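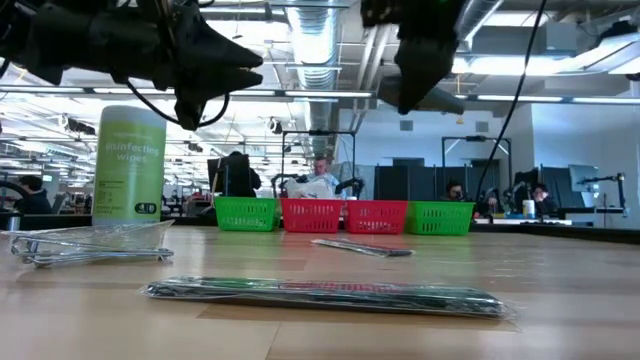
Two Arms and Four Baskets

At Prerow, a shared workshop, a table learns to tidy itself

Carys Jarman wanted a machine that would sort the junk drawer. She had been a member at Prerow for a year, mostly fixing amplifiers, and she was tired of opening a drawer for a fuse and finding keys, remotes and the cable to a printer long since thrown out. She put a note on the members' list in May asking if anyone wanted to build a robot to deal with it. Thongchai Nilsuwan wrote back within the hour. He had already started on a pair of arms.

The project is called Drotus, after a cat in a book Nilsuwan read as a boy. It has two black arms that face each other across a butcher-block tabletop, with a frame of black aluminum extrusion around the edge. Each arm sits on its own mounting plate and ends in a two-finger gripper. The job is easy to describe. Small things go on the wood, and the arms put them in the baskets.

Getting the arms to share the table took most of the first summer. Nilsuwan set them far enough apart that neither could hit the other's base, and then found they couldn't both reach the middle. He moved the plates in, a little at a time, until the grippers could meet. After that they could also collide, so he wrote a rule that slows both arms down whenever they get close. It makes the machine look cautious. Jarman likes it that way, as she is usually the one with her hands on the table.

The fingers were her part. She drew them with a taper so that they could get under the edge of a flat bag, and cut a notch into the outer face of each one. The first pair was too blunt and the second snapped. She printed six pairs before she stopped changing the shape.
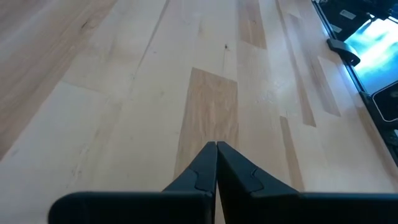
The trouble with plastic bags

Keys on bare wood were solved fairly quickly. Keys in a bag were another matter. Clear film picks up the ceiling lights, and a camera that is supposed to be looking for a key will sometimes find a fluorescent tube. The film also slides. A gripper that closes a little high gets a fold of plastic, lifts it, and lets the weight pull it back out.

"A bag is a different shape every time you put it down," Jarman says. "I'd practice on a block of wood for a week and feel great, then put a bag out and be back at the beginning."

So they practiced on bags. Jarman bagged up cables, bits of wire and whatever else was in the drawer, and the two of them took turns driving the arms by hand while the computer recorded. A session usually ran 22 minutes, which is how long Nilsuwan says he can go before he gets sloppy. By the end they had 1046 recorded picks, including a few hundred he would like to do over.
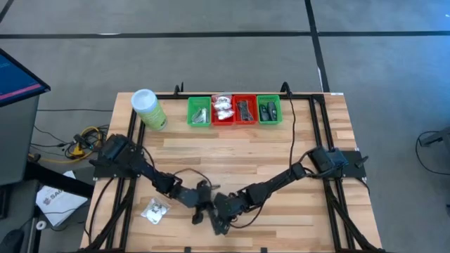
The baskets gave less trouble. They are the small mesh kind, two green and two red, and they stand in a row along the back in the order green, red, red, green. Nilsuwan had wanted four of one color. The shop had these, and the pattern has stayed the same ever since, mainly because every recording has it.

A different problem was full baskets. Light packets pile up fast, and once the heap reached the rim the arm would set the next one on top and knock another off. The arm now lets go a bit higher and nearer the center. Some still fall – Jarman picks them up.

Sanaa Chraibi, who joined later, keeps the log. She rewrote the scoring so that a dropped bag counts as a miss even if the arm gets it on a second try. The success rate fell to nearly 62 percent overnight. Nilsuwan objected for a day or two and then agreed to leave it in.
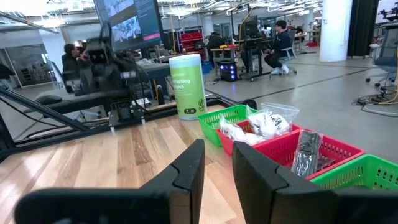 The basket row at Prerow, with the disinfecting wipes at the left end.

Chraibi would like to work on speed next. Jarman would rather try the real drawer, emptied straight onto the wood with nothing bagged or spread out first. They have agreed to do the drawer, once Nilsuwan has rerouted the cable that hangs down to the right arm.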